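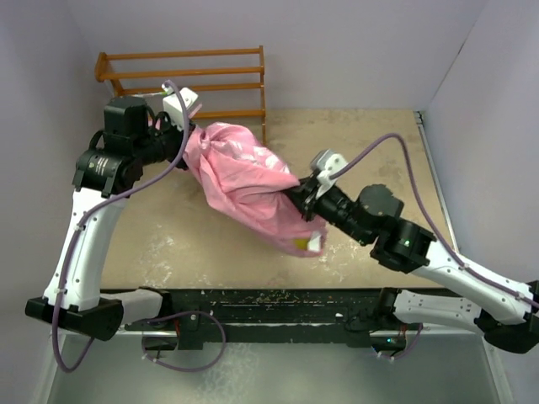

When I asked the lab manager at Carelham how long it had taken to get the two-arm station paid for, she laughed and went to put the kettle on, so I knew I was in for the long version (and I was glad of it!).

"We started talking about it in December, and at that point all we had was a wish list," she said. "Everybody wanted arms. You say the word budget in a room full of people who want arms and they look at you like you've brought up the dentist."

Her first lesson was that the arms are the easy line to fill in. You get a quote, you wince, you sign. What she hadn't planned for was everything that hangs off them: the cables, the cable ties, the camera modules, the mounts, the spare grippers. "I had one line that said 'miscellaneous' with $325 next to it. I'm a little embarrassed by that now. The finished line was $3,567, and I can defend every penny of it."

They took bids from two suppliers, Bedano and Salinas, and she has kind words for both, though she wishes she had asked each of them sooner what a replacement cable costs and how long it takes to arrive. One came in at $247 with shipping. "For a cable! I read it out loud to my husband over supper."

We talked for a good while about cloth, which is what the station spends its days on. She had assumed fabric would be the cheap part of the plan, and for the most part it is, but she still gives it a line of its own, along with the rack and the tabletop. "A table gets scuffed. It gets stained. Put in the money for a new top at the start, and then you won't have to go begging for it later."

I wondered whether she would buy a second station if the money came through. She would, she said, but she'd want a year of repair bills in front of her first, and she'd like to drive over to Grumbridge, where they run a similar pair, and go through their receipts with a pot of coffee and a pencil.

"They've already said yes," she told me, topping up my cup. "I just have to find a free afternoon."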